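Gandholmのワイヤーバスケットを8か月使ってみて

棚を置く場所がないけれど、物は増えていく。わが家の小さな作業コーナーがまさにその状態で、しばらく悩んだあげく、引っ掛けるタイプのワイヤーバスケットに落ち着きました。買ったのはGandholmの黒と白です。使い始めて8か月たち、よいところも「うーん」なところもだいぶ見えてきましたので、同じように床と壁の狭さに困っている方の参考になればと思って、長めに書いておきます。ついでに、一緒に使っているMoltellのふた付きボックスと、壁に貼ったFumentのきのこ柄シートのことも少しだけ。 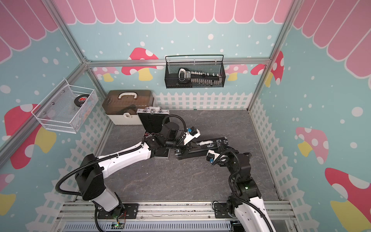
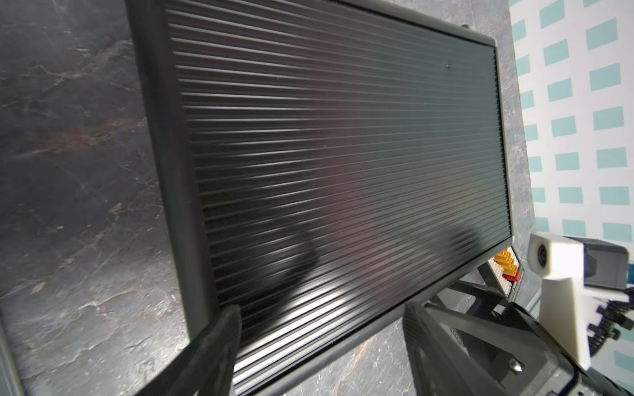 そもそものきっかけは、机の上でした。うちでは細かい物をちょこちょこ出して、触って、また戻すという作業が多いのですが、戻す先が決まっていないものだから、結局は全部が机の上に残るんですね。大きな板状の物をひとつ置いたらもういっぱいで、小物はその下に潜り込むか、端に追いやられるか。夜の9時ごろになってから「あれはどこに行った」と探し始めるのが習慣のようになっていて、さすがにこれはよくないと思いました。

最初は引き出しを考えました。次に、突っ張り式の棚。どちらもいい物はたくさんあるのですが、引き出しは閉めたら最後、何を入れたか忘れてしまう性分ですし、突っ張り棚は以前に一度落としたことがあって、ちょっと怖い(完全に私の取り付け方が悪かったのですけれど)。そこで、もともとコーナーの骨組みにしているアルミのフレームに何か引っ掛けられないかと探しているうちに、Ahmadpourという雑貨の通販のお店でこのバスケットを見つけました。値段は送料込みで3,007円。ワイヤーのかごにしては、正直なところ安くはありません。買い物かごに入れたまま、ひと月近く迷いました。

届いてまず感じたのは、思ったよりしっかりしているということです。安いワイヤーかごだと、手で軽く押しただけで縁がぐにゃっと曲がるものがありますよね。以前使っていた物がまさにそれで、洗って伏せておいたら次の朝には少しひし形になっていました。Gandholmの黒いほうは縁の四角い枠がきちんとしていて、持ち上げたときに形が崩れません。網の目も細かすぎず粗すぎず、ペンくらいの太さの物なら抜け落ちない程度です。ただし、クリップや輪ゴムのような小さな物はぽろぽろ落ちます。これは網のかごの宿命なので、文句を言うつもりはありませんが、細かい物を入れたい方は中に小箱か布を一枚敷いたほうがいいです。うちではお菓子の空き箱を切って敷いたり、やめたり、また敷いたりしています。

黒いほうの取り付けは、フックをフレームに掛けるだけ。工具がいらないのは本当にありがたいです。説明書は折りたたんだ紙が一枚入っているきりで、絵が小さくてよく分からなかったのですが、まあ、読まなくてもできます。掛けたり外したりが簡単なので、掃除のときはかごごと外して、中身を入れたまま別の場所へ運んでしまえるのが便利です。これは買う前には考えていなかった使い方で、今ではいちばん気に入っているところかもしれません。

一方で、掛けているだけですから、物を取り出すときに勢いよく引っ張ると、かごも一緒についてきます。長い物を斜めに入れているときは特にそうで、端が網に引っ掛かって、かごごと浮く感じになるのです。慣れれば片手で軽く縁を押さえながら取るようになるのですが、最初の何週間かは、取り出すたびにガシャンと音をさせて、自分でびっくりしていました。フックの内側に薄いゴムでも付いていたら、音も揺れもずいぶん違うと思います。メーカーさん、ご検討いただけないでしょうか。

白いほうは、黒いほうとは前面のつくりが違って、穴のあいたパネルになっています。商品ページで見たときは、色違いで同じ形なのだろうと勝手に思い込んでいたので、箱を開けて「あれ?」となりました。よく読めばちゃんと書いてあったのですが、写真だけ見て買う私のような人間は気をつけたほうがいいです。結果としては、別々の形でよかったと思っています。前がパネルになっているぶん、中がほどよく隠れて、ごちゃごちゃした感じが薄れるんですね。丸い物や、平たくて薄い物、きれいに並ばない細々した物は、もっぱらこちらに入れています。

ただ、隠れるということは、見えないということでもあります。白いかごに何を入れたのか、私はしょっちゅう忘れます。黒いかごのほうは横から見れば見当がつくので、よく使う物は黒、たまにしか使わない物は白、というふうに自然と分かれていきました。もし一つだけ買うならどちらがいいかと聞かれたら、私は黒をすすめます。見た目で選ぶなら白です。すみません、答えになっていませんね。

お手入れについても書いておきます。ワイヤーの製品はほこりがたまりにくいと思われがちですが、網の交わるところには案外うっすらと付きます。特に黒は白いほこりが目立ちます! うちでは月に一度くらい、やわらかい刷毛でさっと払って、気が向いたときに固く絞った布で拭いています。今のところ、さびは出ていません。塗装のはげについては、フックの曲がった内側が少しだけ擦れてきたかなという程度で、掛けてしまえば分からない場所ですから、私は気にしていません。台所や洗面所のような水気の多いところで使ったことはないので、そちらでどうなるかは分かりません。

どのくらいの重さまで入れられるのか、というのも気になるところだと思います。私がふだん入れているのは、一つ200グラムあるかないかの軽い物ばかりです。一度だけ、大きくて重たい物をどうにか載せられないかと試したことがあるのですが、そもそも幅が足りず、斜めにしてもはみ出してしまい、見るからに危なっかしいのですぐやめました。大きくて平たい物は、やはり机の上か床に置くのがいちばんです。かごは小さい物のための場所、と割り切ってからのほうが、ずっとうまくいっています。

そこで床のほうの話になるのですが、かごに入らない物のために、Moltellのふた付きボックスを隅に置いています。茶色がかった透けるふたに、白い本体。ふたに白い持ち手が付いていて、前には小さな丸い留め具があります。こちらはバスケットよりも先に買ったもので、もともとは別の部屋で使っていました。ふたの色合いがなんとなく昔の台所道具のようで、見ていてほっとするのです。持ち手があるので移動も楽ですし、留め具を掛けておけばふたが浮いてくることもありません。この留め具、爪の短い人にはちょっと開けにくいかもしれません。私は親指の腹でぐっと押すようにしています。冬の乾燥した時期は指がすべって、二度三度とやり直すこともありますが、それで腹が立つほどでもなく、まあご愛嬌という感じです。

見た目のことを言いますと、このコーナーには水色の地に白い水玉、白い柵、それに赤やピンクのきのこという、たいへんにぎやかな壁のシートを貼っています。上のほうにはピンクのひさしの絵まで付いていて、ちょっとしたお店屋さんのようです。これがFumentのシートで、買ったときは家の者に「本当にそれにするの」と二回聞かれました。そういう壁に黒いワイヤーのかごはどうかと心配だったのですが、これが案外なじみます。線が細いので、後ろの柄をつぶさないのですね。もしこれが板でできた黒い箱だったら、だいぶ重たい印象になったのではないかと思います。白いほうは柵の白やひさしの縞の白と合って、こちらは最初から何の心配もいりませんでした。

シートそのものについては、色がはっきりしていてかわいらしい、というのが何よりです。貼るときは空気が入りやすく、私は四隅から始めて大失敗しましたので、上の辺だけ先に決めてから下へ下ろしていくやり方をおすすめします。きのこの位置を左右で合わせようなどと考え出すと、いつまでも終わりません。私は途中であきらめました。柱のかげに少し隠れたきのこがあっても、それはそれで、のぞいているようで愛着がわくものです。

下の面は、壁とは反対に、濃いグレーの石目調にしてあります。明るい色にしたほうが全体は軽やかになったでしょうが、汚れや小さな傷が目立ちにくいことを優先しました。これは大正解だったと思う反面、黒い物を置くと見失いやすいという困ったところもあります。黒い小物を落としたときは、目で探すより手でなでて探すほうが早いくらいで、そういう意味でも、かごの中に定位置を作れたのはよかったです。

さて、点数をつけるとしたら、Gandholmのバスケットは5点満点で4点です。引いた1点は、揺れと音、それから説明書の絵の小ささ。値段についてはだいぶ迷いましたけれど、毎日のように掛けたり外したりしても形がしっかりしているので、今はもう高かったとは思っていません。Moltellのボックスも同じく4点。Fumentのシートは好みが分かれるでしょうから、点数は遠慮しておきます。私は好きです。

向いているのは、レールや棒のような引っ掛けるところがすでにあって、軽い物をさっと取ってさっと戻したい方。引っ掛けるところがこれから、という方は、先に棒の太さを確かめてくださいね。フックの幅には余裕がありますが、太い木の棒などには掛からないと思います。うちの物干し竿で試したら、途中でつかえました。

もう一つ黒を買い足そうかどうか、実は今また迷っています。掛ける場所はまだ残っているのですが、かごを増やしたら増やしただけ、きっと物も増えるんですよね。11月になったら一度中身を全部出して、いらない物を分けてから決めようと思います。買い足したら、そのときはまた使い心地を追記します。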